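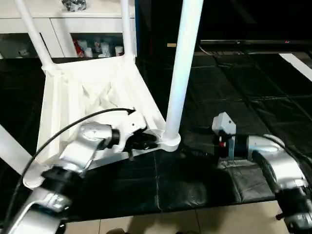
How often should a plastic chair with removable legs get looked over?
Every 3 months if it gets daily use, and any time somebody says it wobbles.

Chair check, Carrasco room, 3/27/25
Checked by Halima Ekpo

Legs straight, no bends: OK. I sighted down each one like a pool cue.

Collars where legs meet the seat: OK, but run a fingernail around them anyway! Hairline cracks hide there and you'll feel one long before you see it.

Seat shell: OK. Pressed hard with both palms, no popping sounds.

Legs seat all the way in: REDO. One stopped short of the others, so I pulled it and wiped out the socket (grit, same as in February) and it went home fine after that.

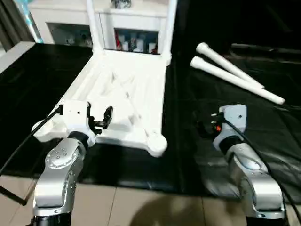
Can a cracked leg be glued?
Don't glue it. Swap in a new leg and toss the old one so it can't wander back into the pile.

Underside ribs: OK. With the legs off I always go over the ribs with a flashlight -- white plastic goes chalky when it's been stressed, and that's your warning.

Feet: WATCH. Wear is a bit uneven on one. I'd give it another 5 months or so.

Rock test on hard floor: OK. Sit, lean left, lean right, lean back a little (a little!).

Label under seat: MISSING. I wrote 3,394 on masking tape for now, and Grirnby can print me a real one.

Spare legs: need 2 more from Prudlow. The Jasteleck ones are too fat for the sockets, please stop ordering them.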